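Ferier Rock & Lapidary
Shop > Tumblers > Rotary > Single barrel

Tornar Rotary Rock Tumbler, 5 lb Barrel
Item no. 522
$161.00
In stock, ships in two business days
Page updated 3 March 2020

I've sold a lot of tumblers over the years and I've owned even more of them, and this is the one I keep going back to. Mine runs pretty much all year. If you want the short version: it's quiet enough, it's tough, the barrel doesn't leak, and you can get every part for it. The long version is down the page, and I do mean long, so get a coffee!
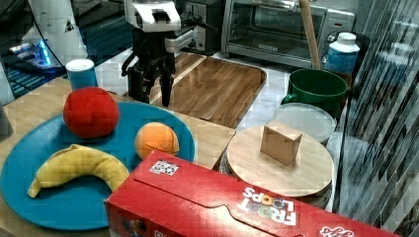
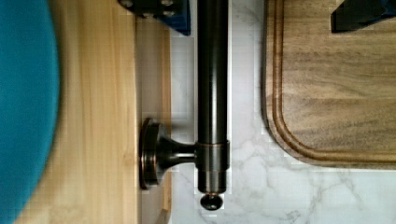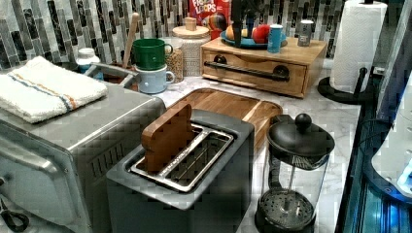
What's in the box

Tornar motor base with two drive shafts
One 5 lb rubber barrel with inner lid, outer lid and ring nut
One spare drive belt
Power cord (attached, US plug)
Little tube of shaft oil
Tornar's booklet, which is short and a bit stiff, so I put my own two-page sheet in with it

Grit, ceramic media and rocks are sold separately. I know, I know. I'd love to bundle it all, but half of you already have a closet full of grit and the other half want different kits, so I gave up trying to guess. See "What else you'll need" further down.

Why I like this one

My first tumbler was a toy. Plastic barrel, plastic gears, a noise like a coffee can full of bolts, and it quit on me in the middle of the second stage with a load of really nice Lake Superior agate inside. I was so mad I didn't touch a rock for a year. Then somebody at a swap let me have an old Tornar for next to nothing and I was right back in it, worse than before (ask my family).

The thing about the Tornar is the base. It's steel, it's heavy for its size, and the shafts ride in bearings you can pop out with a flat screwdriver. The motor has its own fan. It gets warm, they all do, but I've never had one shut down on me from heat. I've put some 70 loads through the one at home and so far I've changed the belt twice and the bearings once, and that's all.

The barrel is thick molded rubber with flat sides on the inside, so the rocks tumble over each other and don't just slide around in a clump. Rubber is a whole lot quieter than hard plastic too. I won't tell you it's silent. It makes a low swishing rumble that I kind of like by now, but I wouldn't put it on the other side of the wall from anybody's pillow.

How much it holds

People get tripped up by the 5 lb thing, so let me explain. That's the whole load: rocks, media, water and grit together. In real life it works out to between three and three and a half pounds of rough, depending on how chunky the pieces are. You want the barrel two-thirds to three-quarters full of rock before the water goes in. If you're short, top it up with ceramic media. Please don't run it half empty, the rocks bang into each other and you get those little moon-shaped bruises that never polish out.

Biggest piece I'd put in is an inch and a half across, and only one or two of those per load. Mix your sizes! A barrel full of all the same size rock doesn't grind well at all, and I see it over and over with folks who are trying to be tidy about it.

What you can tumble in it

Agate, jasper, petrified wood, quartz, carnelian, tiger's eye, all great. Those are what I'd start with, and jasper most of all, because it's cheap and it forgives you. Sodalite and other softer stones can be done but not on your first go. Obsidian and other glassy stuff needs a lot of cushioning, plan on nearly half the barrel being ceramic media. Beach glass is fun and quick, just skip the coarse stage.

Keep the hardness the same in one load. Quartz with calcite in the same barrel will leave you with shiny quartz and no calcite.

Also, rocks with pits and cracks: toss them out or break them with a hammer first (goggles on, please). Grit hides in the pits and comes back out in the polish stage and scratches everything. I've lost a whole month's work that way, to one ugly piece I felt sorry for.

What else you'll need

Four-step grit kit. I carry the Sanard kit and I've used it in my own barrels for years. It has coarse, medium, pre-polish and an aluminum oxide polish, and there's enough in the regular size bag for two full rounds in this barrel. The big bag is a much better buy if you know you're going to stick with it.

Ceramic media. Also Sanard, the mixed small size. Two pounds is plenty to begin with. You can reuse it nearly forever, only keep what you use for polish separate from what you use for grinding.

A colander or a sieve you'll never cook with again. A bucket. An old toothbrush.

A second barrel, if you can swing it. The Suominen 5 lb replacement barrel fits this base exactly, and I like having one just for polish. You don't have to. I did without one for ages and scrubbed like crazy between stages. But it's a nice thing to put on a birthday list.

How I run a load

Stage 1, coarse. Seven days, sometimes fourteen, and I've gone to four weeks with really jagged stuff. Four level tablespoons of coarse grit, water to just under the top layer of rock. Open it after the first day to let out any gas, then close it up and leave it alone until the week is over. This is the stage that shapes the stones, and if they aren't smooth and rounded at the end of it, run it again with fresh grit. Nothing in the later stages will fix it!

Stage 2, medium. Seven days. Same amount of grit. Clean everything first, and I mean the lid and the rim and the groove too.

Stage 3, pre-polish. Seven days, and add media if the load has shrunk, which it will have. I usually lose a fifth or so of the rock by this point.

Stage 4, polish. Seven days. Very clean barrel, very clean rocks. Then half a day in water with a few shavings of plain bar soap to get the haze off.

So it's a month if you don't repeat anything. A load I start in April is coming out in May. If that sounds like forever to you, a vibratory tumbler may suit you better. I sell those too, they're quicker, but they don't round the stones off the same way and they need checking every day.

Do NOT pour the slurry down any drain. It sets up like cement. Mine goes in a bucket, I let it settle, pour the water off on the gravel and put the mud in the trash.

Questions I get a lot

Can I turn it off at night?
You can, but the grit settles and you'll lose time. It's built to run around the clock. If you have to stop it for a few hours, no harm done.

The barrel stopped turning. Is the motor dead?
Nine times out of ten it's a loose belt or there's water on the shafts. Dry everything with a rag, check the belt, and try it again. Too much in the barrel will do it as well.

Mine leaks.
Wipe the rim. There's a bit of grit under the inner lid, I'd bet money on it. Press the lid down in the middle while you tighten the ring nut, finger tight and then a bit more. If it still leaks, write me and we'll sort it out.

Does it come with two barrels?
This one doesn't. The base has room for only one of this size. Tornar does make a twin, and I have it on special order.

Is it okay for kids?
With a grown-up around, sure. Kids love opening day, they're better at it than I am. Keep the dry grit away from little ones though, and wear a dust mask when you're scooping it.

Can I tumble brass or other metal bits?
Yes, with steel shot and a burnishing soap, and in a barrel that has never had grit in it. I do my silver jump rings in the Suominen barrel.

Should I oil it?
One drop on each bearing every couple of loads. Keep it off the belt and off the outside of the barrel.

Specs

Capacity: 5 lb total load
Barrel: molded rubber, flat-sided inside, removable
Base: powder-coated steel, blue
Motor: 115 V, fan cooled
Drive: belt, two shafts
Duty: continuous
Cord: attached
Spares kept in stock: belts, bearings, inner lids, ring nuts, shafts, motors

Shipping and returns

Ground shipping to the lower 48 is included in the price. Alaska and Hawaii, please email first so I can get you a real number. It goes out in Tornar's own carton inside a second box, since the first few I sent without one got pretty beat up.

If you open it and change your mind, send it back within thirty days. It has to be clean and dry and not have been run with grit. Tornar covers the motor for a year and I cover the rest for the same year, so if a bearing goes in month eight, don't mess around with forms, just send me a note with your order number and I'll mail you one.

Local pickup is fine too, any day the shop is open. Bring a rock if you've got one you can't figure out, I'm always happy to have a look.

Goes well with

Sanard four-step grit kit, regular or large
Sanard ceramic media, mixed small, 2 lb
Suominen 5 lb replacement barrel
Tornar belt and bearing set
Beginner's rough mix, jasper and agate, 3 lb bag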